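Home Forum Rules Fixtures Members Log in
Search this forum Enter keywords Go

Hiltstead Golf Society — Competitions and Qualifying

Thread: Frozen order of merit for the Broreck Cup team

fairway_tomas wrote:

Good evening to all. I have read the notice on the board three times and I would like to check that I understand it. The order of merit for the Broreck Cup is frozen from November until the course opens again on full greens. The points we have now we keep, and no new points are given in the winter rounds. The top 9 go into the team directly and the captain chooses the others.

My problem is with the players who joined in the summer. I have played fewer counting rounds than most people, and I was hoping to use the winter to catch up. Now I can play every Wednesday and it changes nothing. I do not say it is a wrong decision, but I would like to know if it was discussed.

bunkerlady wrote:

It was discussed at the autumn meeting, but the meeting was short and many had gone home. The reason given was the temporary greens. You cannot compare a score on a temporary green with a score in June. I agree with that part.

What I don't agree with is that the places are kept as well as the points. They could have frozen the points and left two more counting rounds in spring before the team is named. At the moment the spring rounds come after the selection.

oldputter wrote:

The same was done when the fourteenth flooded, and the team was fine. If you want to be in the top nine, you have from April to October to do it. I have 1,048 points and I did not get them by complaining.

fairway_tomas wrote:

I was not complaining, I was asking. I joined in July, so from April was not possible for me.

bunkerlady wrote:

1,048 with how many rounds, though? The table adds everything and takes no average. A person who plays all the rounds badly will finish above a person who plays half of them well. For me this is the bigger question, and the freeze only makes it easier to see.

slow_backswing wrote:

I keep my own spreadsheet of the table, because the Urex page where our scores are published is always some days behind. I tried it with the best eight rounds of each player in place of all rounds. Five of the nine stay the same and four change. I will not write the names here, it would not be fair to them, but the captain can have the file if he wants it.

I should say also that I am one of those who would lose the place, so please don't think I am doing this for myself. 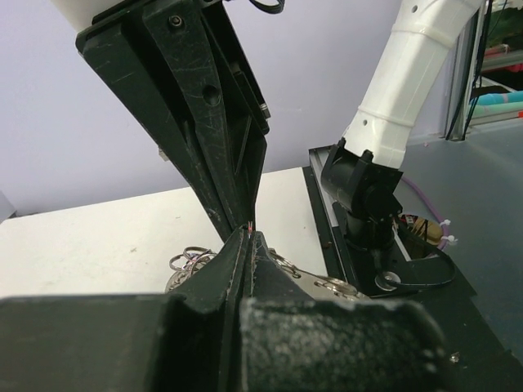
The other thing I looked at is the foursomes. The Broreck Cup is half foursomes, and our order of merit comes only from strokeplay. So we send nine good strokeplay golfers to play a format that most of us meet once a year. The Gajdoš club has a pairs evening in winter on a short course, with no points at all, and last season they beat us in every foursomes match. Perhaps the winter could be used for this, as the points are frozen anyway.

oldputter wrote:

They beat us because we had the wind in the morning and they had it in our favour, I mean in their favour. The spreadsheet is interesting, but you cannot change the counting after the season is played. People entered under one rule.

slow_backswing wrote:

Agreed, and I don't ask for it this year. For next year.

bunkerlady wrote:

Pairs evenings — yes please. I would come. Can they be on a different night from the quiz?

member80 wrote:

Small correction to the first post. The notice says the positions are frozen "unless a player withdraws". In that case the next in the table moves up, and it is not a captain's choice. Number ten is only 2 points behind number nine, so it can still matter to somebody. I read it again this afternoon in the locker room to be sure.

fairway_tomas wrote:

Thank you, I had missed that line. I am number fourteen, so it does not help me very much, but it is good to know how it works.

I will write to the captain about the two spring rounds. If anybody wants to add their name to the letter, please send me a message before the weekend. I will keep it polite.

oldputter wrote:

I won't sign, but I will play in the pairs if there is soup after.

bunkerlady wrote:

You can put my name. And oldputter, the soup stopped two winters ago when the kitchen changed. Bring a flask.

Previous thread Next thread Back to Competitions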